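Beds, mostly

I have been teaching beds since June. I work three mornings out of the spare-room site at Stiltley, and the job is to do ordinary household things by hand, with a gripper, slowly enough that a robot can later be trained on what I did. The project is called Clillon. Before that I did cupboards, which I liked better.

People ask whether I drive the robot from a chair. I have done that as well. Jendholm, where I started, had a remote rig with two arms and a pair of handles, and you sat a few feet back and watched on a screen. It is tiring in a way I find hard to describe. There is a small lag between your hand and the arm, and you start holding your breath while it catches up. Folding one pillowcase could take me most of a tea break.

The hand-held gripper is quicker. You hold it, you squeeze, the jaws close, and everything you do gets recorded as you go. Your own shoulder does the reaching. The drawback is that you can do things the robot can't, like leaning right across a mattress with one knee on it, and those takes have to be thrown out. I lost 24 that way in my first fortnight. Now I keep both feet on the floor and work from the near side.

The instructions for a bed are short. Start with the jaws open, over the sheet and not touching it. Come down, pinch, lift, pull towards the corner, let go, back off. If there is a blanket it gets moved in a separate take. You don't tidy up between steps with your free hand, however much you want to, and I want to a great deal.
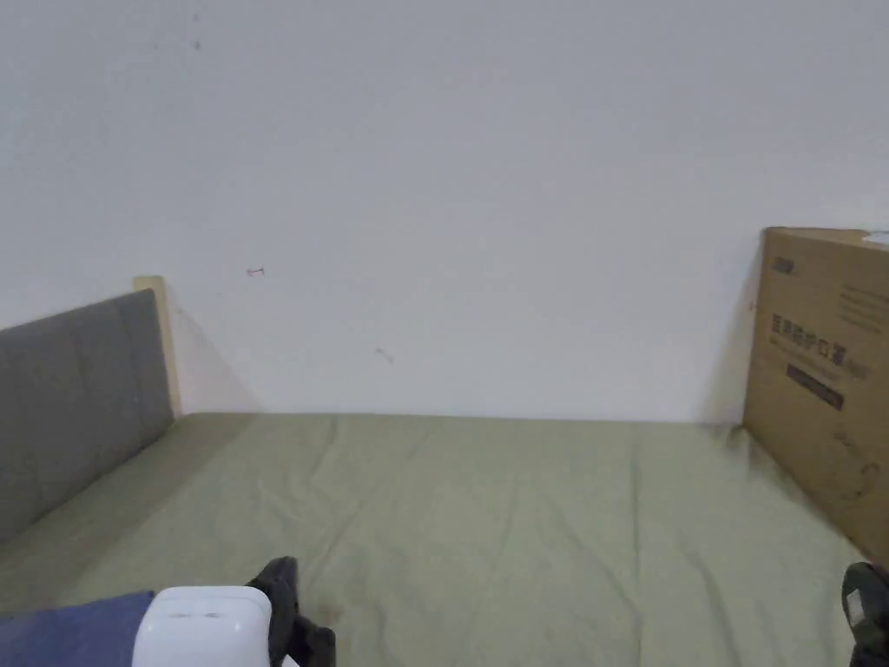 Jaws open over the green sheet, nothing picked up yet.

Creases are the hard part. With a cup you know when you have hold of it. With a fitted sheet you can close on what looks like a good fold and come up with nothing, or you can pinch too deep and drag the mattress cover along with it. I go for the folds that stand up a bit and approach them from the side. I was told early on to leave the failed pinches in as long as I recover from them in the same take, so I do. A robot that has only ever seen it go right doesn't know what to do when it doesn't.

We also leave things on the bed. A box, a cushion, a coat. I objected to this at first — I was brought up to clear a bed before making it — but the people training the thing want it to cope with rooms as they come. You work round whatever is there and try not to knock it.

My count for beds stood at 1362 accepted takes when I last looked, and I have stopped looking. A good morning goes by without my noticing. A bad one is when I've forgotten to open the jaws fully at the start and only find out when the checker sends the batch back.

I was allowed over to Lorente last month to watch the arm have a go by itself. It had 2 tries at a corner. The first time it missed the fold, backed off and came in again from the side, a bit low, the way I do. The second time it pulled the corner straight and stopped there with the sheet still in its grip, and somebody had to press the button to make it let go. I've been told to hold the release a little longer at the end of each take, so that is what I'm doing this week.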